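Looking after the arm on the kitchen table

Several of you asked at the March open evening what happens to the kitchen arm when it isn't busy moving fruit about, so I promised Nuria Villalobos I would write a few lines on its upkeep. I'm afraid I have gone on a bit, but it is a machine I've grown very fond of!

Most of the care is dull and that is how we like it. Tuncay Karakaya does the weekly round, and he always begins with the cables. They have to follow the wrist wherever it goes, which means a loop left too tight will tug at its plug, and a loop left too generous will drag across the table and take the strawberry with it (this has happened, and more than once). He runs the wrist slowly through its full turn, watches the loops, and only then wipes down the links with a barely damp cloth. Sprays are banned, please, however tempting it may be after a long day with sticky fingers.

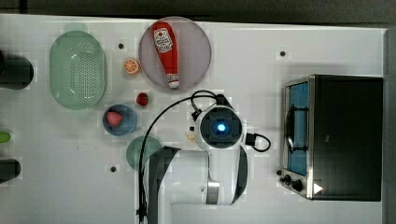
The arm over the kitchen table, with its long cable looped up to the wrist.

After the cables comes the position check. The arm has to agree with the table about where everything is, and over time the two drift apart by a whisker. We have a card with 7 points on it, and Tuncay sends the wrist to each in turn and writes down how far off it lands. Anything over 2 millimetres and we set it up again from scratch, a job that swallows most of a morning and a good deal of tea. At the last check the counter stood at 1240 hours, and the worst point was still comfortably inside the limit, so we were rather pleased with ourselves.

The one real repair this spring was to the wrist joint, which had begun to make a faint ticking noise on the way down. Yuk-lan Hsiao heard it first — she has far better ears than I do — and traced it to a worn bearing. Mollel sent the new part within the week, and Rodrigo Casado fitted it with Yuk-lan reading out the steps from the manual. The ticking has gone, and we've put a spare bearing in the drawer marked Plodach, along with the old one for anyone who would like to see what wear looks like.

If you use the table, please park the arm clear of the toaster oven before you switch off, and write any odd noises in the blue book, even if you think you imagined them. Britt-Marie Sandberg is taking over the weekly round while Tuncay is away, and she would be very glad of a second pair of hands.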